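Search this book Go

Chapter 6
Who Gets Paid When the Film Gets Sold

Most guides to the film business treat distribution as the happy part. The shoot is over, the cut is locked, and a company with a nice logo wants to put your work in front of people. I would ask you to read this chapter in a worse mood than that.

Take Sundeck, a small drama that went to a sales agent, Romaniuk, on a fifteen-year deal. The agent took its fee first. Then it took its costs — posters, market stands, hotel rooms — and only then did the producers stand in line. The first statement showed 529 pounds owed to them. The second showed less.

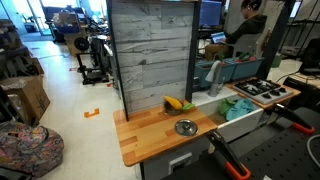

Was anyone cheated? Probably not, and that should worry you more. Each cost was allowed by the contract, and the contract had been signed by grown adults who had a lawyer. They had simply read the percentage on page 2 and skipped the meaning of the word "expenses", which was tucked away near the back.

You will hear that a good agent earns its costs back many times over. Some do. Ask for the figures on films of your size, though, and watch how quickly the talk turns to the one hit everybody has heard of. 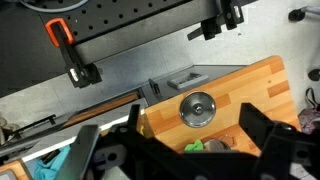

Caps are the usual answer. A cap says the agent may claim up to a fixed sum, say 2000 pounds for each market attended, and no more. I am less keen on caps than most teachers. A limit has a way of turning into a target, and a film taken to every market in the calendar can run up a fine bill without selling to a single country. Ask for a cap on the whole term as well, and the right to see receipts.

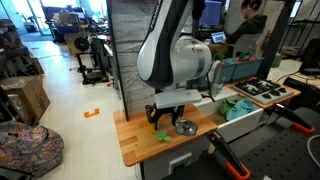

Florencia Saavedra objects that this is too gloomy: without an agent, she argues, Ninomska would have sold nowhere, and a small share of something beats all of nothing. She has a point. It is also what every agent says on the day you sign, so we will test it against the statements in section 6.1.

Contact Seltness | Copyright Seltness, all rights reserved | Back to top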